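Ticket 3302 – Paper cups from the Bedness order, tipping and mix-up at the sample table
Opened by: Tania Pramanik
Assigned to: Nuwan Miah
Status: open

Hi Nuwan! So we got the new paper cups in April and I've been using them at the sample table, one for each little bottle, so people can see what they're picking up. Two things keep going wrong. The small bottles lean over as soon as I let go of them, and from the seats you can't tell which cup has something in it. I've tried it with the cups apart and with the cups together, same result (grr).
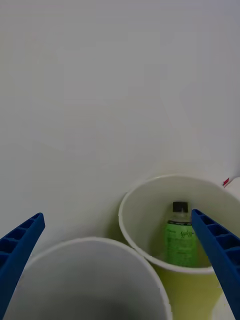

Cup size is my main suspect. The old ones from Samarakoon were narrower and the bottles stood up nicely in them. Gijs says I'm being fussy, but look how plain white these are on the inside – put a pale bottle in one and it just about vanishes from across the room. I checked the sleeve and it says 70 to a pack, so we have plenty to get through before anyone reorders.

Update, 2:15 pm
Swapped to the colored ones, gray and yellow, and left both near the wall. Much easier to tell apart! The leaning hasn't gone away though.
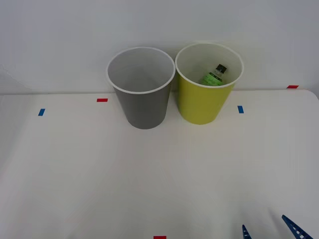

Gray cup empty, green bottle tilted in the yellow one, cap up and to the right.

Nuwan, you asked if the table is level. I put Habibur's spirit level on it both ways and the bubble sat dead center, so I'm crossing that off. I wiped the top down as well and pressed on all four corners, no wobble.

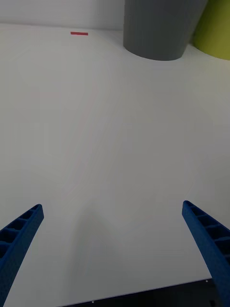

So that leaves the cups or the bottles. Janaka thinks a ring of folded card in the bottom would hold them straight, and I'm going to cut a couple tonight and try. If it works I'll need 60 of them, so please say if there's thicker card in the supply closet – the stuff up here is flimsy. Leave the ticket open for now, please!

Tania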